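Workshop notebook, November
Chapter book, second reading draft (working title Yule)

Started 9:15. Draft two is printed and punched, one copy in the blue binder, one loose for marking up. It comes to 87 pages in the reading layout, which will shrink once the art spots are placed and the chapter openings are moved up the page. Jarer wants it under that for the series, but they measure in finished pages and we don't have those yet.

Read straight through with no pencil first. Notes from that:

The opening works better than it did. The girl is in the boat by the second paragraph and we know she isn't supposed to be. In draft one we had a page and a half about the ferry timetable before anything moved. The timetable is still in there, on the wall of the waiting room in chapter 2, where she reads it out loud to her brother. Leave it.

Chapter 3 sags. She walks to the harbor, walks back, then walks to the harbor again. The second trip is the one that matters, with the lost goat. Try cutting the first trip and giving its one good line (about the rope smelling like old soup) to the brother.

Chapter 5, the storm. Fine as far as it goes. The sentences get long just where a seven-year-old reader will be tired. Marked 6 that need splitting.

The island name. We had Sirnenero all through draft one and then it became "the island" in most of draft two, I think because someone worried about it being hard to say. Read aloud it is not hard. Four beats, and kids in the spring reading group liked saying it. Put it back at least once per chapter. Pronunciation note on the map page, if there is a map page.

The goat is brown in chapter 4 and gray in chapter 7. Brown.

11:30. Read-aloud timing on chapters 1 and 2, normal bedtime speed, no voices. Chapter 1 was fine. Chapter 2 ran long and I had to stop for water. Bedtime chapters in the last book averaged a good deal shorter than this. Possible break at the moment the lantern goes out. That would give nine chapters instead of eight, which Jarer should be all right with, but the contents page needs redoing and the art list has one more opener on it. Add to the art list.

Word check. Pulled every word I thought might stop a new reader and ended up with more than 40. Went down the list and kept the ones the story explains by itself (hull, mooring, lee). Changed "reluctantly" to "slowly" in two places and took it out altogether in a third. "Apprehensive" goes. "Barnacle" stays, it's the best word on the page.

Type test. Set the first spread in Terunden at two sizes. The larger one looks like a picture book and the smaller one looks like a novel. Tried a half size between with extra space between the lines and that is close. The lowercase a is the two-story kind, which some teachers dislike in early readers. There is an alternate with the simple a. Print both and pin them up.

Ending. Still not right. The girl gets home, everyone is at the table, her grandmother says the thing about tides, done. I believe the grandmother, but the girl has nothing to do on the last page except listen. She went out there because she was tired of being told she was too small to row. Somebody should hand her the oars, or she should take them. Draft one had her rowing the priest across and it was cut for length. Thirty lines or so. Find it in the old file and see what can be saved – without the priest, probably.

To do before the next session:
Split the six storm sentences
Cut first harbor trip, move the rope line
Goat brown throughout
Sirnenero back in
Break chapter 2 at the lantern
Two type samples, both a's
Old ending out of the draft one file

Stopped 3:40. Binder is on the shelf, marked-up copy in the tray.

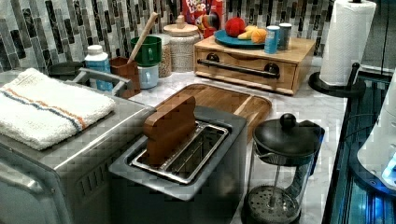 Does the title stay as Yule if the storm moves to the fall?

Keep it as the working title for now. The last two chapters still happen in the week before the holiday, and Jarer has it listed that way, so any change can wait until draft three is read.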